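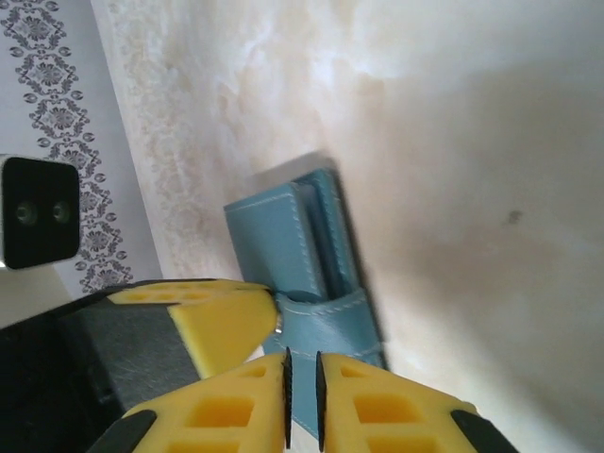
Station check, two-arm collection cell, Benkirane site. Completed before the morning block in February by Radwa Abdel Hamid. Task set is Wamon, small soft goods, target 700 accepted episodes. 193 are in so far. The light blue case with the white stitching stays in the set, and both arms must be able to reach it without the fingertips touching each other.

1. Emergency stop, both arms - OK. Pressed and reset twice.

2. Finger pads - OK. Black strips checked for lifting at the ends. Wipe again at the break.

3. Fingertip hardware - Watch. Check for scratches on leather items after every 11 episodes and log any new mark with the item number.

4. Work surface - OK. Wiped down. Don't use the spray cleaner, it leaves a film.

5. Lighting - Needs action. The right side of the surface washes out. Lower the blind before recording and keep it there for the whole block.

6. Start poses - OK. Turn the item between episodes. Operators were leaving straps pointing the same way.

7. Episode labels - Failed. 5 episodes were saved as "success" with no release at the end. Relabeled and sent to Fiveck for review.

8. Cables behind left arm - OK. New tie fitted.

Cell may be used once item 5 is done. Recheck item 7 after the next upload.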